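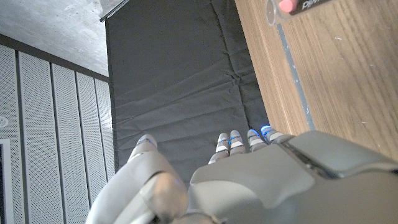 Courses > Automotive Trades > Body and Accessories > Week 3 handout

Fitting a Tow Hitch Receiver
Macarena Arroyo, 9 October 2026
3 comments

Last week we stopped at the point where the bumper cover was off and everyone was looking for the missing clip. Put the clip in the tray. We carry on from there.

A receiver hitch is a steel crossbar that bolts to the vehicle frame and gives you a square tube to slide things into. The tube is the part customers care about. The bolts are the part we care about.

Ratings

Every hitch carries a sticker with two numbers. The first is gross trailer weight, meaning the trailer and everything in it, including whatever the customer forgot to mention. The second is tongue weight, the downward push at the coupler. On the Savico unit we use in the shop the tongue rating is 300 pounds. A customer may tell you his cousin pulls more than that with the same hitch. Write down the rating on the sticker and leave the cousin out of it.

The limit for the whole setup is the lowest rating of any piece in it: vehicle, receiver, ball mount, ball, coupler, chains. A bigger ball mount does not promote the receiver. Look up the vehicle limit in the owner's manual. It is in the glove box, usually still in its plastic.

Before you lift anything

Read the instruction sheet all the way through. The Felitov sheet puts the torque table on the last page, after the warranty, where it will be safe from readers. Check that the hardware bag matches the parts list. Find out if the exhaust has to be lowered, and if so, spray the rubber hangers with soapy water now and go do something else for a bit.

Frame holes on older trucks will be full of rust and old undercoating. Clean them with a wire tube brush. Do not run the new bolt in and hope.

Fishing the bolts

Most of you will lose a bolt inside the frame rail this term. Thread the coiled end of the fish wire through the mounting hole and out the access hole, slide the spacer block on, then screw the bolt into the coil. Pull back gently. If you yank, the bolt comes off and lives in the frame forever - it will rattle, and the customer will be back in September to tell you so.

Raise the hitch with a jack and a helper. Start every nut by hand before you tighten any of them. Then torque in the order shown on the sheet, with a torque wrench. The impact gun is not a torque wrench, even when held thoughtfully.

Wiring is next week, with Inmaculada Miranda. Bring a test light.

For the shop session

Groups of three. Allow almost 30 minutes for the exhaust hangers alone. The Montes pickup is in bay 3 and the Prulwood hitch is still in its box. Hand in your torque sheet with all names on it, spelled so I can read them.

Shares: 3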